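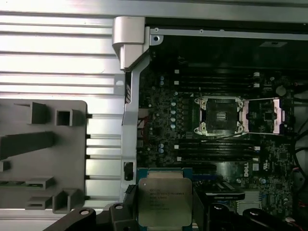

The Xeon on its way to the socket, from the wrist camera. Load plate open, both fingers on the chip.

Gallery: Teaching by hand, the server bench

Welcome to the January page of our gallery. We are a small group in Clukier, working in room 1042 of the Melnychuk building, and since last winter we teach a robot arm to do repair work on old servers. The method is simple to explain and slow to do. A person moves the arm from a distance, the computer records everything, and later a program tries to learn from the recordings. This page is about the processor, the part of the work which we postponed the longest.

I write the texts for these pages and I am also one of the people who drive the arm. My colleague Yaqin Tian drives it better than I do, so most of the good recordings are hers and most of the remarks about mistakes are mine.

How we drive

The operator sits at a second table with her back to the robot. She holds a small copy of the arm, with the same joints, and whatever she does with the copy the large arm does too. A trigger under the first finger closes the gripper. The copy was made by Mivik, and the software between the two arms is called Rirkel. We have changed it a good deal, so if something in it does not work, please write to us first.

For the processor we let the large arm move at 40 per cent of the hand's movement. If I move my hand ten centimetres, the robot moves four. It feels strange in the first minutes, as if one is pulling the arm through honey, but afterwards I can hardly work without it. For carrying things across the bench we switch back to the full size.

There is one screen for the wrist camera and one for a camera above the bench. New operators look at the upper one, where everything is easy to understand. After some hours they look almost only at the wrist view. The fingers stay in the same place in it and the world moves around them, and for small parts this is much more comfortable. The picture on this page is what the operator has in front of her at such a moment, with the writing on the metal lid, the socket frame and the fingers all in one view.

The task

We divide the work into short pieces, and each piece is recorded separately.

Opening. The lever is released and the load plate is swung away. For now we do this with our own hands before the recording begins. The lever has a strong spring, and we did not want to teach two difficult things at the same time.

Picking up. The processor waits in a tray beside the server. The fingers must take it by two opposite edges and hold it level. If one finger is lower than the other, the chip tilts when the gripper closes, and it is better to put it down again and start from the beginning.

Bringing. The arm goes over the side of the case and comes to the board. It is a good time to breathe. Yaqin always stops for a moment before the socket, and we noticed that the trained program now stops as well, at nearly the same height. We did not ask for it and we have decided to keep it.

Turning. A processor fits in only one direction. The operator compares the marked corner of the chip with the corner of the socket and turns the wrist if necessary. We place the chip in the tray in different directions on purpose, so that the program does not learn only one.

Lowering. The last part is the slowest. The chip must go straight down, without sliding over the contacts. When it lies flat, the trigger is released very gently and the fingers open just enough to let go. Too wide, and they touch the frame of the socket.

Closing. Again by our own hands, the plate and then the lever.

About the fingers

Our first fingers were of hard plastic and they slipped. The second ones had a thick soft cover, which held the chip beautifully and did not want to give it back — it stuck to one side and came up again with the gripper. The present pair is a compromise. It is narrower at the end, and the inner side has a thin layer with a little friction. I change the layer when Yaqin begins to complain, and she is usually right.

About the server

The machine is a retired Dell server, which we bought together with a box of spare parts. Nothing on it has to run again. We are free to make mistakes, and the contacts in our practice sockets have paid for this freedom. A bent contact is very hard to see on the wrist camera, so at the end of every session we inspect the socket with a magnifying glass and write the result in the notebook.

I would advise anybody who starts with this kind of work to use a real machine as early as possible. We began with a bare board lying flat on the table, and everything went well. Then we put the arm over a real case, with cables and metal edges, and half of our comfortable movements were not possible any more. The hand of the robot is larger than one thinks. It was necessary to record a great part again, with the wrist coming from another side.

What makes a good recording

We do not keep everything. A recording in which the operator hesitates and then corrects herself is kept, because the program should also learn how to correct. A recording in which she talks to a visitor and the arm hangs in the air is deleted. So is one in which the chip was dropped, although we save these in a separate folder and look at them when we have patience.

The operator works 22 minutes and then changes with the next person. The number comes from the kitchen timer, which does not go any higher without falling off the shelf. After a longer time the hand becomes tired and the movements become small and nervous, and the program learns this too.

Present state

The program can pick up the chip and bring it to the board by itself on most attempts. The turning is good if the light is good. The lowering is still done by a person, and I expect it will be so until spring. Our next addition is a sensor in the wrist for measuring force, so that the operator feels the contact in her own hand through the copy. At present she must judge it only with the eyes.

Visiting and using the pictures

Schools and students are welcome to visit us and to try the small arm. Please come before 2 in the afternoon, as later the sun falls directly on the bench and we have to stop. You may use the picture for teaching if you mention the Clukier server bench. The next page of the gallery will be about memory modules, which need much more force and, from the operator, rather less calm.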